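The Drawer Cell: Looking After a Machine That Opens Furniture

Cendley workshop notes, picture page. Words by Zeyu Han, corrections by Marwa Bouzid, who would like it known that there were more of them than I've kept in.

We look after one cell. It has a table, a small white drawer cabinet, grippers that come down from above, and a cloth over the table that has caused more meetings than all of the rest put together. People who visit ask about the arms. People who work with it ask about the cloth, the cables and where the thin wrench went.

Marwa rebuilt the maintenance sheet in January, after the old one had grown to 122 lines, several of which contradicted each other and one of which was a lunch order. The new sheet fits on one side of paper. It covers the screws, the cables, the lights on the wrist and the lie of the cloth, and it asks for your initials at the bottom in a box that is too small for anybody's initials.

These pages go to our friends at the Erotley shop, who are putting together a cell of their own and keep asking what ours looks like on a working day.
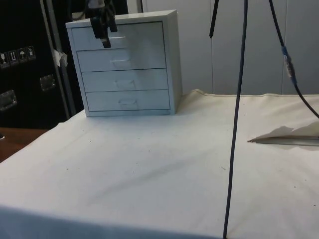 The black gripper at the top drawer. The cables hang where they please; check that none of them crosses the front of the cabinet before you move anything.
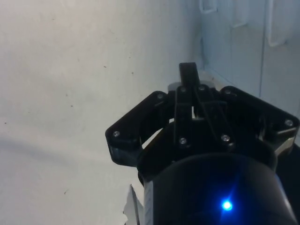

Joints and screw heads, up close. Every one of these goes on the sheet, and so does the blue light at the base.
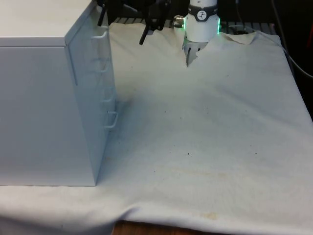
The other gripper, with a good pinch of tablecloth. Green lights on the wrist, connector out to the side, stain on the front of the cloth (known, logged, not discussed). 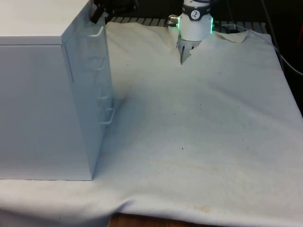 Cloth in the fingers and cabinet sitting on the cloth. Look at the creases running out from the grip before you decide how much further to pull.

The cabinet is the part of the cell we tell people to think about first. It weighs very little when the drawers are empty, and a drawer that sticks will bring the whole cabinet along for the ride. Wax the runners. Marwa uses a candle stub and I use the proper stuff from Sollex, and the drawers have never expressed a preference.

The screws come next. We go over the linkage every 2,000 cycles with a hand driver, never a powered one. You are feeling for the one that turns when it shouldn't. If it moves, take it out, clean the thread, put on a dab of threadlocker and leave it overnight. Don't chase a loose screw by tightening its neighbors. I did that once and ended up with a finger that closed beautifully and would not open, which made for a long afternoon and a very secure piece of foam.

Cables get checked by hand, with the power off. Run your fingers down from the top and stop wherever the jacket feels stiff or flat. The connectors should be snug without being heroic about it. We replaced one in January that had been tightened by someone with strong opinions, and the thread came out with the nut.

About that cloth. It has to be relaid whenever the cabinet comes off the table, and it never goes back the same way twice. Start at the back, leave a little slack, set the cabinet down last, and then walk around to the front and see whether you've made a slide. If the cloth is tight under the cabinet, any tug at the far side goes straight into the drawers. Wash it when you can no longer pretend. We have a spare, which is kept in a box marked JANSEN for reasons that predate both of us.

For Erotley, a short list of things we'd buy again: the hand driver with the long shaft, a decent headlamp, and 10 of whatever small screw your gripper uses, which you will drop one at a time. Things we wouldn't buy again: the magnetic parts tray. It is excellent at holding screws and even better at holding on to the driver while you're trying to use it.

The full check takes me 2 hours. It takes Marwa less, and she writes the start and finish times on the sheet so that I can see them. Last full check was March 16, 2024, one screw redone, runners waxed, cloth turned around so the other end could have its share of the abuse.

Copies of the one-page sheet are in the rack by the Cendley workshop door. Take one, and please put the driver back.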